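Golex robot notes
2021-10-29

1/ OK, Friday thread. I spent the whole week on our house rules for tabletop arm work in simulation (kitchen stuff, utensils, cups, all of it) and I have opinions! Grab a coffee.

2/ First rule, and the one I'll fight for: write down what counts as a grasp BEFORE you run anything. Ours says the object has to stay clear of the table for 60 sim steps. A spoon that's up for a blink and then drops goes in the fail column, sorry.

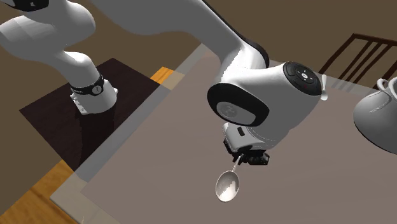
3/ Spoons are why that rule exists. Thin handle, heavy end, and people love to stop the clock the second it leaves the table. We reran 1,241 old episodes under the stricter wording and 137 flipped from pass to fail. Ouch. Our Cillora scores looked a lot less shiny after that.

4/ Second rule: log the approach, even when it's boring. Where the fingers were, how wide open, which side was closer. If all you keep is the final result, you can't tell a bad plan from bad luck, and you'll end up "fixing" the wrong thing for a month (ask me about March).

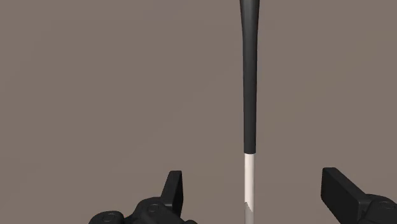 Fingers open on both sides of the shaft, no contact.

5/ Somebody asked if we require perfect centering. Nope! We tried that and it threw out tons of perfectly good grasps. The rule just says record the offset and leave the pass/fail call to the lift.

6/ Third rule is about clutter. A bare table is fine for a first check, but you can't report a number from it. Put out real mess: cutlery lying at an angle, a pot, a spray bottle, something tall and awkward like a statue. Then save the layout with a seed so the next person gets the same mess you did.

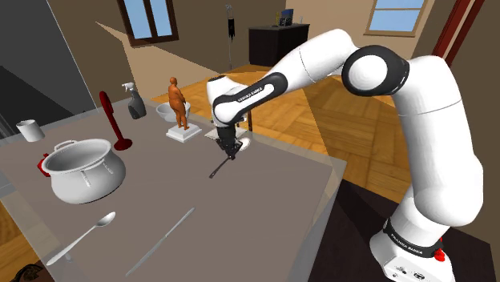
THE SHORT LIST (please steal it)

7/ - Define success in writing, with a number in it
- Keep the approach log
- No scores from bare tables
- Same seeds for every method you compare
- Touching something you weren't told to touch gets its own column

8/ That last one is still a fight. The Kermani checklist folds bumps into the fail count and I get why, it's simpler. But a grasp that works and knocks over a cup is a different problem from a grasp that misses, and I want to see both.

9/ Full draft is 12 pages, way too long, and I'm cutting it this weekend. If your group does the "touched it" column some other way, reply and tell me how!

Recent threads
Naming your episodes so you can find them later
Lestititz workshop: my messy notes
When to throw out a run
Gripper speed limits, part 2

Contact | © 2021 Golex robot notes | Back to top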